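The Last Box for Valtitby

She had told the letting agent she would be out by noon, and it was gone ten. The van from Dlamini had taken the heavy things the day before. What was left was the bedroom, which she had put off, and a quilt she had always meant to replace.

She set the box down in the middle of the bed and stood looking at it. Her mother's rule was that you packed the bed last, so that you had somewhere to put things while you made up your mind. It was a good rule, but it meant that everything she had not made up her mind about ended up on the bed. 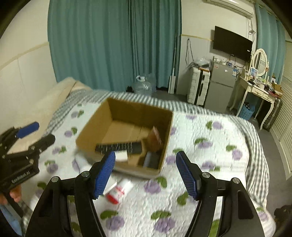
The box on the purple-flowered bedspread, with the teal curtains behind.

The bottle and the tube could go in her handbag. She wasn't sure about the rest. Some of it had come with her from Jerkberg, in December, on a coach that broke down twice. She had paid 431 for the first month and thought it was too much. She had stayed 11 years.

The television belonged to the landlord, and so did the little fridge. She had written both on the inventory and then crossed out the fridge, and then written it in again. The stickers on it were hers. She tried the corner of one with her thumbnail and it didn't lift, so she left it.

Downstairs a door banged. Somebody was asking in the hall whether this was number 13, and somebody else said it was.

She picked up the pillow, held it under her chin and pulled off the case. Then she folded the case in four, laid it over the things in the box and went to look for the tape.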